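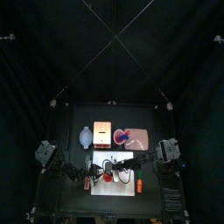 4. Equipment Planning and Cost Model

4.1 Scope of the budget

The purchasing plan covers one bimanual tabletop station and the option to build more of the same type. The planning question was how much of the available budget should go into the arms and how much into everything else. Earlier internal plans at the Setiawan laboratory treated the arms as the main cost and handled the rest as a single line called "accessories." That line was overspent in each of the two stations built under those plans. For the present work we split it into enclosure, table and framing, lighting, cabling, cameras, grippers, spare parts, and task objects, and asked for a separate quote or price estimate for each.

All costs are given in planning units, where one unit is the price of a single spare gripper finger from the selected supplier. This keeps the comparison usable after price changes and avoids publishing quotes that were given in confidence. Staff time is listed in hours and is never converted to units. Readers who wish to do so can apply their own labor rates.

4.2 Candidate suppliers

Three suppliers were asked to quote for a matched pair of arms with parallel grippers, mounting hardware, and a control computer. Ametti offered a complete station, delivered and installed. Maka offered arms and grippers only, with framing left to the buyer. Dadent offered refurbished arms with a shorter warranty. All quotes in this section were valid on 16 Sep 2025.

The Ametti station came to 3,901 units, including installation and one service visit. It was the only quote that included framing, and the only one with a fixed delivery week. Its table was larger than our room allowed, and a smaller table was priced as a custom order with no upper limit on lead time. The Dadent quote was the lowest for the arms alone but did not include gripper fingers, and the supplier could not confirm that both arms would be the same hardware revision. Mixed revisions would have meant keeping two sets of spares, so the quote was set aside before the final comparison.

The Maka arms were selected. The framing, enclosure, and wiring were then purchased separately and put together by laboratory staff, which took 187 hours. This figure includes the time spent correcting the first set of mounting holes. It does not include calibration, which we would have had to carry out under any of the three quotes.

4.3 Enclosure and work surface

The enclosure was the item most often questioned during budget review. Black cloth on all sides costs little, but the frame that carries it has to be stiff enough that it does not shift when someone brushes against it. We budgeted for the frame first and chose the cloth with what was left. Rigid black panels were priced as well. They were rejected on weight and on access, as a panel has to be removed whenever a cable is changed.

A white board is placed on the black table as the main work surface. Boards are treated as consumables. They pick up marks from dropped parts and from fingers that close too low, and a marked board changes the background in the recorded images. We plan for one replacement board per station per quarter and store the spares flat.

Task objects are bought in sets from ordinary household sources. The current set includes a light blue plastic bowl, a peach-colored wooden box with a slot, a red-rimmed cup, a flat pink tray, a length of string, and bottles of different sizes. These cost almost nothing compared with the arms, and for that reason they were left out of the first plan entirely. The omission was a mistake. Product lines are withdrawn without notice, and a cup that cannot be bought again leaves a gap between old and new recordings. We now buy 19 copies of each object at the start of a study and charge them to the equipment line, not to general supplies.

4.4 Grippers and wear parts

The choice of gripper affects the budget mainly through its fingers. Tasks in which both arms work on the same small part put more load on the fingertips than single-arm picking does, and contact between the two grippers has to be expected.
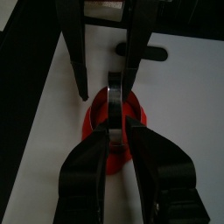 Figure 4. Two grippers at a metallic band in front of a red object, wrist camera view. The lower fingers hold the band; one upper finger rests against it.

With fingertips working this close together, small errors in arm calibration turn directly into contact force. The Maka controller has a force limit, but the limit applies at the joint and is a poor guide to the load at the tip. We therefore set the replacement interval by use, at 597 two-arm episodes per finger set, and included the full number of sets in the initial purchase. Ordering them later would have saved money in the first year. It would also have tied the recording schedule to the supplier's stock, and the stated lead time for fingers was longer than for the arms themselves.

Reflective parts bring a second cost. A bright metal surface near the wrist camera can produce strong highlights, and the usual remedy is better lighting rather than a better camera. We moved part of the camera budget to diffuse lamps after comparing both options on a borrowed bench. The cameras that were finally ordered are the middle model in their range.

4.5 Items not included

The plan leaves out room power, network wiring, and floor space, all of which were already paid for. Groups starting from an empty room should price these early, above all a separate power circuit for the arms. Software licenses are also left out. The control software is supplied with the arms, and the recording software was written in the laboratory.

No allowance was made for resale. Dadent gave an informal trade-in value for the arms, but the value depended on joint hours in a way that we could not project from our own schedule. Treating the resale value as zero makes the purchased station look slightly worse against leasing than it may turn out to be.

4.6 Leasing

Leasing was considered for the arms only. The lease terms available to us did not allow changes to the gripper mount, and the wrist cameras need such a change. A revised lease was offered in February with the mount restriction removed and a higher monthly charge. Under that offer, leasing costs less than purchase if the station is used for a single short study. For longer use the purchase is cheaper, and the difference grows with each extension. The purchase order was left as written, and the lease offer was kept as a fallback in case a further station is needed at short notice.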